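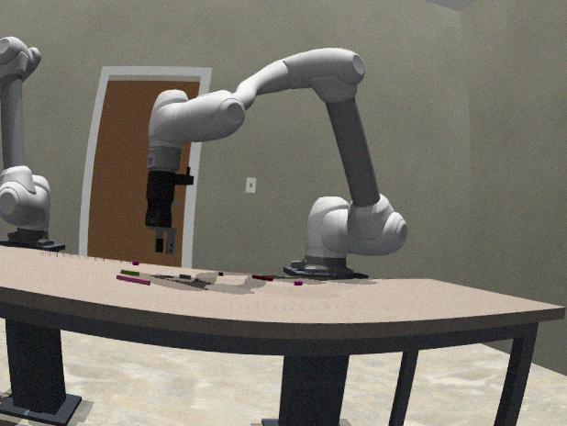

Open day at Vollilora, Tuesday

I went for the simulator, and they had two arms set up in it at one curved table.

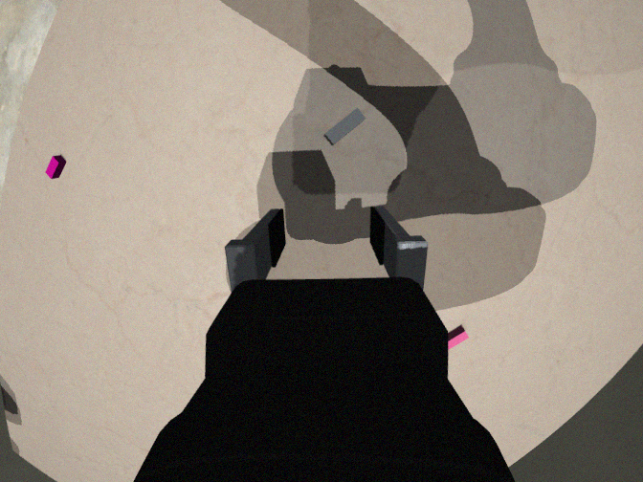
Dulto is the control software, and the gripper view is the part I wanted to see. Blocks in shadow, like the gray one past the fingers, are what I asked most about.
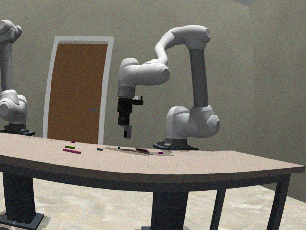 My turn lasted 15 minutes. Steering is slow at first — I kept the fingers high over the bars and blocks until I got used to it. They run it again in May.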